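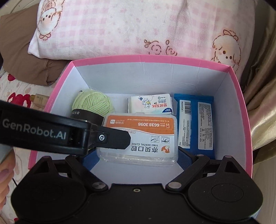

Foro Manipulación y control > Percepción
Tema: Pinza de mano, dos garras y la caja de siempre. ¿Sirve para entrenar la política?

bastien_rey
Martes, 9:40
Llevamos dos semanas con Arnora (la rama de segmentación, no la de planificación) y sigo sin creerme los números. En la validación sale todo precioso y luego, en cuanto la tarea es sacar algo de una caja con cuatro cosas dentro, la máscara del estuche de hilo dental se come la del paquete que tiene detrás. El estuche es translúcido, tiene brillos en el borde y la etiqueta queda del revés vista desde la cámara. Tengo 149 episodios así. ¿Alguien ha conseguido algo decente sin volver a etiquetar a mano?

g_riviere
Martes, 10:05
¿Qué entiendes por decente? En Denovau dan por bueno un agarre si el objeto sale de la caja, aunque arrastre al vecino. Con ese criterio funciona cualquier cosa.

bastien_rey
Martes, 10:12
Objeto correcto, sin mover los demás más de 11 mm. Ya sé que es estricto.

Nadège C.
Martes, 10:31
No es estricto, es lo mínimo. Lo que me escama es otra cosa: con las dos almohadillas a los lados del estuche y en parte metidas debajo o detrás, ¿de dónde saca el modelo el punto de contacto? No lo ve. Se lo inventa a partir de la apertura de la pinza, y si la calibración se te va un poco, adiós.
Y encima la otra garra, la negra brillante, tapa un trozo de la etiqueta con la punta. Yo miraría primero las máscaras de las garras antes de echarle la culpa al plástico.

l.rizzi
Martes, 11:20
Discrepo con Nadège. La oclusión por la propia garra es la parte fácil: conoces la geometría, la proyectas y la restas. Lo difícil es el ovillo. Pelusa en todo el contorno, faja de papel negra en la parte baja... Mi segmentador lo parte en dos objetos cada dos por tres.

Nadège C.
Martes, 11:34
Proyectas la tuya. La segunda la lleva otra mano y, si no tienes su pose sincronizada, no restas nada. ¿Qué desfase tenéis entre los dos flujos? Bastien no lo ha dicho.

bastien_rey
Martes, 11:50
50 ms en el peor caso, según el registro. No lo he medido por fuera.

g_riviere
Martes, 11:58
"Según el registro" – ya. El registro lo escribe el mismo proceso que se retrasa.

jlebrun
Martes, 13:15
Probé Clostport para realinear los flujos a posteriori. Mejora algo, pero suaviza las trayectorias y te come los cierres rápidos, que son justo lo que quieres aprender. Los de Chauvin juran que con su filtro no pasa. No he visto una sola curva suya sin recortar.
Otra cosa, Bastien: corrige la distorsión antes de segmentar. Los lados de la caja salen curvados hacia fuera y si el planificador los toma por rectos te va a meter el dedo en la pared.

l.rizzi
Martes, 13:40
Eso sí lo firmo. Aunque corregir te estropea los bordes de la imagen, y ahí es donde entra la mano.

bastien_rey
Martes, 16:02
He hecho la prueba de Nadège. Quitando los fotogramas en que una garra tapa el estuche, las máscaras fusionadas bajan a menos de la mitad. Son más de 989 fotogramas fuera, eso sí. El ovillo me sigue saliendo entero, Leonardo, así que lo tuyo será el umbral.

l.rizzi
Martes, 16:10
O que tu conjunto tiene un solo ovillo verde lima y se lo ha aprendido de memoria. Cámbialo por otro y hablamos.

Nadège C.
Martes, 16:25
Y no tires esos fotogramas, que luego la política no sabrá qué hacer cuando el dedo tape el objeto, o sea, en cada agarre. Márcalos y entrena la máscara aparte.

bastien_rey
Martes, 16:31
Vale. Lanzo las dos variantes esta noche con la misma semilla y pego aquí las curvas, sin recortar.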